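4.3 Replacing and aligning the finger pads

Applies to the Plallberg hand-held gripper, all units with four linkage arms. Check the pads every 14 sessions, or sooner if fabric starts to slide out of the grip. Replacement pads are sold in pairs under part number 888. Do not fit one new pad next to a worn one.

CAUTION: Keep fingers clear of the linkage while the handle is unlocked. The arms close under spring force.

1. Lock the handle in the open position.

2. Wipe the arms and pins with a dry cloth. Lint collects behind the pins and should come off before anything is loosened.

3. Remove the pad screw on the left side and slide the pad straight up off its arm. Repeat on the right.

4. Fit the new pads with the flat faces toward each other. Tighten the screws by hand only.

5. Release the handle slowly and close the jaws on nothing. The faces should meet along their full height.

6. If they meet only at the tips, open the jaws, loosen both screws a quarter turn, close again and retighten with the jaws held shut.

Note: A pad that will not seat usually has an old washer stuck behind it. Look there before filing anything.

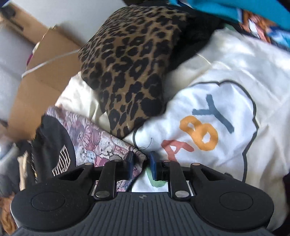

Pad alignment should be tested on mixed laundry, with the cloth left in a heap. Start with a thin item and then move to something bulky. Approach with the jaws partly open and bring both pads down to the cloth before closing. The pads may land on different fabrics, as they do here, with patterned cloth at the left pad and the white T-shirt at the right. Decide which piece you want and shift the tool until both pads are over it. Where a cushion is lying on a shirt, as with the leopard-print one, lift the cushion away first – its weight will hold the shirt down and the test will tell you little about the pads.

7. Pick up the same item 5 times. Put it back on the heap each time and take it from a different edge.

8. If it slips at least twice, repeat steps 5 and 6. If it still slips, check the pivot pins for play (section 4.4).

Note: Fuzzy fabrics leave fibers on the pad faces. Brush them off between tests. Do not use alcohol or solvent on the pads.

9. Write the pad change in the tool log with your initials and the unit number.

Section revised 26/04/2018 by Irja Miettinen. Step 6 corrected by Marek Zeman.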